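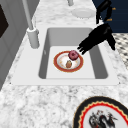
4. Setting up a unit record for a new development

Use this section when a building under construction in Renley is ready to be listed in Stollgate. You need a site administrator login and the floor plan set approved by the developer. If you only have a sales login, ask your administrator to complete steps 1 through 4 first.

1. From the Projects menu, choose New Building. Enter the building name exactly as it appears on the site plan approval. The examples in this section use Carbone, a residential tower with retail on the ground floor.

2. Enter the number of residential floors, then the number of units per floor. For Carbone, enter 7 floors and 10 units per floor. Stollgate creates 70 blank unit records.

3. Enter the retail and parking levels under Non-Residential. These levels do not create unit records. Do not add them to the floor count in step 2, or every unit above them will be numbered wrong.

4. Click Save Building. The status changes to Draft.

Note: A building in Draft can be seen only by administrators. Brokers see nothing until the status is Released.

4.1 Assigning finish packages

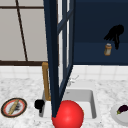

A finish package is the list of cabinets, counters, fixtures and trim that a buyer receives with a unit. Each package is entered once and then linked to as many units as needed. Describe every item in words a buyer could check during a walk-through. For a kitchen with cabinet doors like this one, "navy frame door with glass panes" is a usable entry, and "upgraded cabinet" is not. Enter the supplier's product number in the Reference field, where buyers will not see it.

1. Open the building and select the Finishes tab.

2. Click Add Package and give it a short name of 8 characters or fewer. Longer names are cut off on the printed price sheet.

3. Add the items one line at a time. Set each line to Included or Optional. Optional lines must have a price, even if the price is zero.

4. Click Link Units, check the units that receive the package, and click Apply.

Caution: Linking a new package to a unit removes the old one without a warning message. If the unit is under contract, print the current package before you apply the change.

To copy a package from another building, choose Import in place of Add Package. Prices are not copied. Fill them in before you link any units.

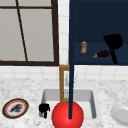 Imported packages also keep the supplier references from the first building, so check those against the new contract. Items from Stirnex price lists update overnight and will show a gray dot until the update has run.

4.2 Releasing units for sale

Units can be released one floor at a time or all together.

1. On the Units tab, filter by floor and select the units to release.

2. Confirm that each unit shows a price, a floor area and a finish package. A unit missing any of these cannot be released.

3. Click Release and enter your initials.

Caution: Released prices go to all registered brokers at once. To correct a price, set the unit to Hold, edit the price, and release it again.

Questions about building setup go to Guilan Wan. For broker access and lost passwords, contact Marina Stamatopoulos.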